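home | diary | older | newer | about

6 min read

3rd May

Cups again. Whole day on cups. Writing this fast before I fall asleep on the keyboard.

So the plan, as it stood this morning: two of us at the round table, a hand-held gripper each, do the cup task over and over by hand and let the recordings pile up. The arm at Kada gets trained off whatever we make. No arm anywhere near us for this part, just hands and triggers. I still find that odd. Back in February we were doing it all by remote control, joysticks and a headset, and it took me most of a minute to pick up one cup. Now you just pick up the cup.

Sort of. The paper ones are a pain. Squeeze like you'd squeeze with fingers and they buckle. Go in too wide and you shove the thing along the table instead of closing on it.
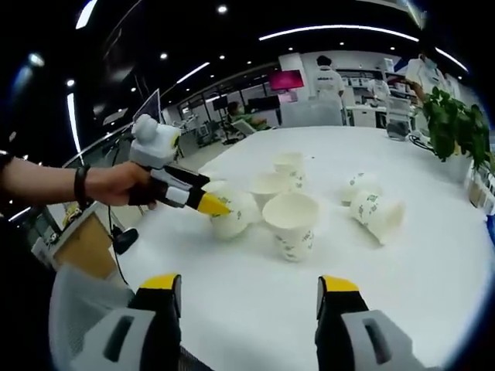 Six paper cups, one getting a nudge from my partner's side.

Target was 196 good ones. We got 183. "Good" meaning no dropped frames, no talking to each other with our hands, no reaching in with the bare fingers to fix it. That last one I did all morning without noticing. You see a cup going over and your free hand is just there. Threw out 4 in a row for it before lunch and got a Look.

Other thing I keep doing – rushing the approach. The Sundaram notes say come in slow, stop, close, lift, and that the stop matters as the model needs a clear moment where the gripper is ready and hasn't closed yet. Fine. Makes sense. My hands don't want to do it. When you know where the cup is you just go. I started counting under my breath, one, close, one, lift, and that helped untill I lost count and started laughing.

Lunch was soup. Not good soup.

Afternoon we changed who goes first. Before that it was me reaching, then the other gripper coming in, and the timing was a mess, both of us being polite. So now one leads and calls it, the other follows half a beat behind.

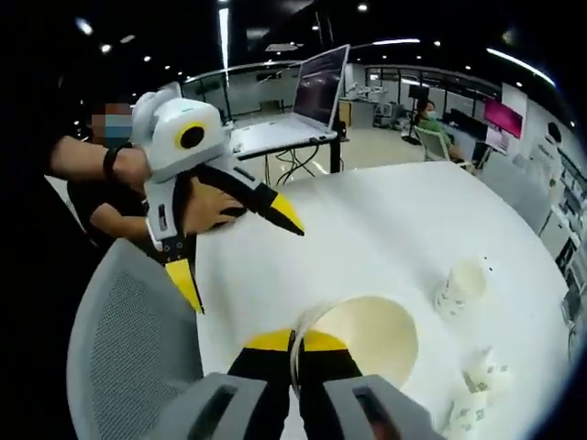

Two hands are harder to teach than one, that's my big finding, for what it's worth. With one gripper every mistake is your own. With two you get waiting, and the waiting goes into the data with everything else, and then you have a robot that hesitates like a shy person at a door. I tried to keep my eyes off the other gripper and on my own yellow tips, with the cup right past them, opening up at me. Hard to do when the white one across the table has that round black thing with the yellow ring on its side. Looks like an eye. I swear it was judging my grip. We got better though. By the end of the block the calling had gone down to a sort of grunt.

Checked the first 114 on the laptop over coffee. Mostly fine. You can tell the tired ones, the path goes wobbly, little corrections all over. Asked if we should keep them. Answer was yes, keep, the arm should see someone recovering from a bad start. I like that. Would like the same policy for my life in general.

Then a bit of one-handed stuff to finish, tips right down on the tabletop by the cup, jaws almost shut. The low approach. You have to bend your wrist in a way wrists dont care for.
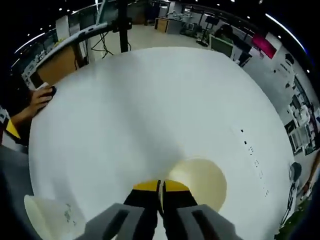 Low approach, tips down beside the cup. My least favorite.

Wrist is sore now. Thumb too, the trigger is stiff. Put a bag of peas on it, which worked better than the gel thing from the pharmacy.

Still don't know about Ircombe. They want the same task but with their own cups, heavier, with handles, and someone would have to go out there for two weeks. Might be me. Didn't say yes. Didn't say no either. The Usine people get first pick of dates anyway so no point fretting tonight.

To do – trim nails (they catch in the trigger guard), ask for the softer pads, write up the calling thing properly before I forget how it went. Buy soup that is good.

Bed.

Comments (3)

mossygate: a robot that hesitates like a shy person at a door, I would be friends with that robot

pell_r: Did joystick teleop for a year and my thumbs have never forgiven me. Do you find the hand-held data carries over ok when the real arm can't bend the way your wrist does? We kept getting poses it couldn't reach.

tincup: frozen corn is better than peas, smaller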